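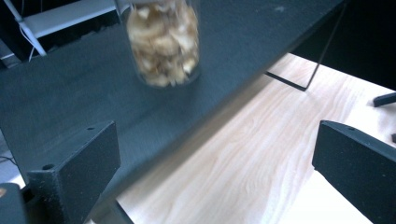

Koltusmont Sound Workshop
Notebook, mastering bench. April, entry 4

Subject: second vinyl test pressing of the Sorkham EP, received this morning from Šťastný. Planned run is 1,000 copies.

Playback began at 9:30 on the reference deck. Side A was played twice, side B three times. Surface noise is lower than on the first test pressing and is acceptable between tracks. The click in the opening bars of track two is no longer present. Sibilance on the lead vocal in the closing ballad remains, mainly in the last verse, where the groove is nearest the label. The same passage is clean on the digital master.
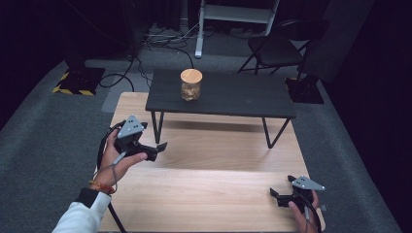
Side B runs long for a 45 rpm cut, and the level was lowered at the lathe to make room. The band has asked whether the level can be restored. In the opinion of this bench it cannot, unless the instrumental reprise is shortened by 30 seconds. The label, Fastard, has been informed and will reply after speaking with the band. Colleagues should note that the sleeve proofs are also in. The pale tan chosen for the back cover is close to the blond wood of the table, with the lettering in black, and it reads well at arm's length. The orange on the front printed darker than the approved sample and is to be corrected. 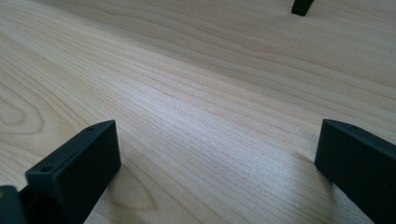

Woodgrain tabletop with light on the finish.

Tempo of the single was checked against the session sheet at 86 beats per minute. No drift was found on the pressing, and the speed of the deck was confirmed with the strobe disc before and after.

Action: request a recut of side B with the de-esser applied to the last verse only. Side A is approved. Hold the sleeve order until the corrected orange has been seen on the final card stock.

Bench closed at 4:00. Test copy filed under Sorkham, second pressing.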